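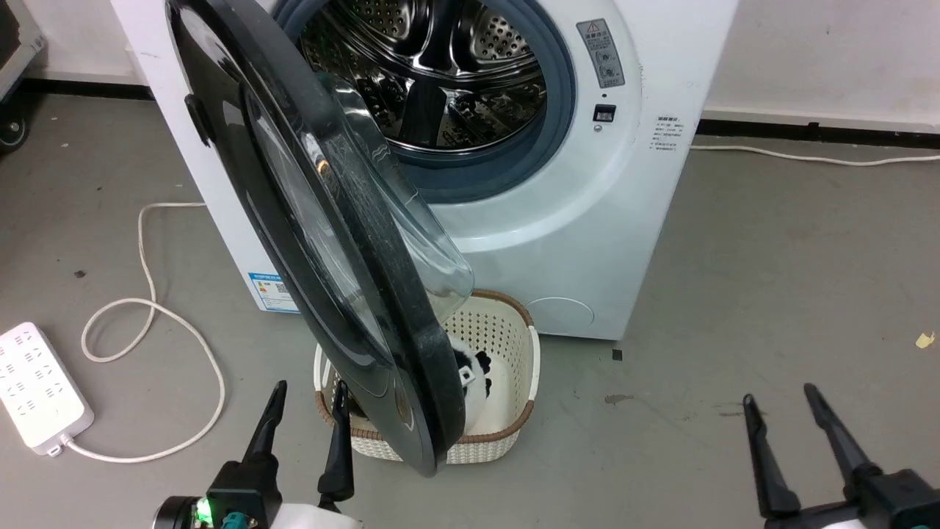 Robots take on laundry day at Larkthorpe open house

Anyone who has ever reached into the back of a washing machine for one last sock would have found good company at Larkthorpe on Sat 15 June. The workshop opened its doors to the public for the afternoon, and the biggest crowd by far gathered for the laundry station, where a two-handed robot was being put through its paces in front of a front-loading washer, a lattice-sided basket and one very patient stuffed animal.

The station is the work of Pretetari, a small team that has been renting space at Larkthorpe since December. Its project, called Plevetti, is an attempt to teach a robot the kind of chores that fill up an ordinary evening at home. Laundry came first, partly by popular vote. Gergely Vörös, who leads the project, asked friends and neighbors which job they would most like to hand over, and he said dishes didn't even come close.

"People feel strongly about laundry," he told the first group of visitors, to a lot of nodding.

The task sounds tiny when you say it out loud. There's a door, there's a drum, there's a basket on the floor, and a thing has to get from one to the other. But ask a child to explain how to open a washer door without bumping it into the basket and you'll soon hear how much is packed in there! Where do your fingers go? How hard do you pull? When do you let go? Vörös had several kids in the front row try to answer, and one boy got all the way to "you just sort of know" before he gave up laughing.

That "sort of know" is what the team is after. Every practice run is saved, good or bad, and the robot's software learns from the whole pile. Pretetari has 1347 runs stored so far, and Wiesława Sowa, who looks after them, said the clumsy ones are some of her favorites to go back to. She talked about a long week this spring when the robot kept stopping short of the basket, and how pleased everybody was the first morning it didn't.

Sowa also took the questions about cameras, and there were plenty. The team uses more than one view of the job. A camera up high takes in the machine and the floor in front of it, and a small one down by the gripper gets in close, where the fingers themselves are big and near and the glass of the door can fill up much of the picture. 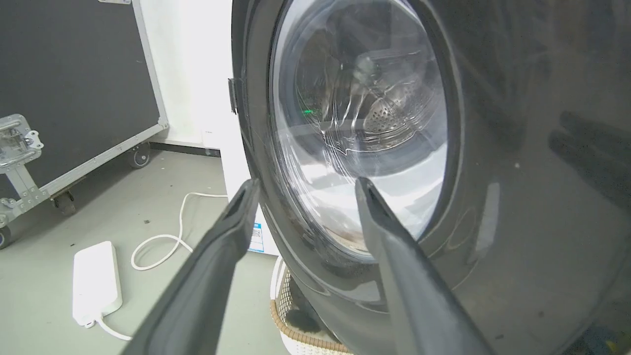 The close view is the harder one to learn from, she said, and also the one the team would least like to give up. Shiny surfaces are a headache. Glass throws light back, a steel drum throws it back again, and a round door doesn't look the same from any two spots. A person tilts their head a little and carries on. A robot has to be shown many, many versions of the same shiny door before it stops being thrown off by a bright patch.

Ok-hee Ki built much of the hand hardware, and she had the happiest job of the afternoon. She passed a spare finger down the rows so that visitors could feel the weight of it, and she answered everything from "does it pinch?" (it can, so hands stay back when the power is on) to "does it get tired?" (no, but the people do). A retired machinist near the back wanted to know all about wear at the joints, and the two of them were still talking well after the next group had come in.

Groups went through every half hour, and the team ran 6 of them over the afternoon. Each one got a short talk, a demonstration and then as many questions as time allowed, which was never quite enough. By the third group people were standing in the doorway. Gaspard Besson, who schedules events at Larkthorpe, had set out 60 chairs for the day and ended up borrowing more from the pottery room across the hall.

The plush toy had plenty of fans of its own. Soft things are tricky to handle, Ki explained, as they squash and flop and never sit quite the same way twice. The black-and-white toy is a good middle step between a hard block and a real load of shirts. The younger visitors were less interested in that than in whether it had a name. It doesn't, or it didn't at noon. A sign-up sheet for suggestions went up beside the door and filled both sides before the last group left.

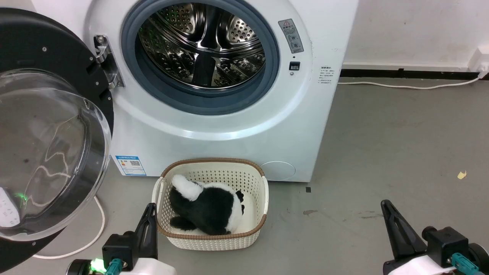 Sarahí Jaramillo brought her 2 daughters over from Jansen, a half-hour drive, after seeing the notice at their library. She said she had expected something closer to a movie robot and liked this better. "You can follow what it's trying to do," she said. "You're leaning forward the whole time, hoping." Her older girl asked if a robot could learn to match socks. Vörös said he would love to know, and wrote it on the whiteboard under the heading "Next."

There was a fair amount on that whiteboard by the end: towels, zippers, a top-loading machine, a basket with something already in it, cats (underlined twice). Vörös was careful about promises. Nothing the team is doing will be in anyone's laundry room soon, he said, and a slow, steady run with one item still counts as a good day. He would much sooner have visitors see the work as it stands, pauses and all, than a polished video.

This reporter found the pauses to be the best part. The room went quiet each time a gripper moved toward the machine, then filled up with whispers and advice, most of it aimed at the robot.

Larkthorpe plans a second open house in December, with the laundry station back and the pottery and bike repair rooms joining in. Entry will again be free, and Besson is asking people to sign up ahead of time so he can plan the seating. School groups that would like a weekday visit before then can leave their details at the front desk. The toy-naming results will be posted in the entry hall.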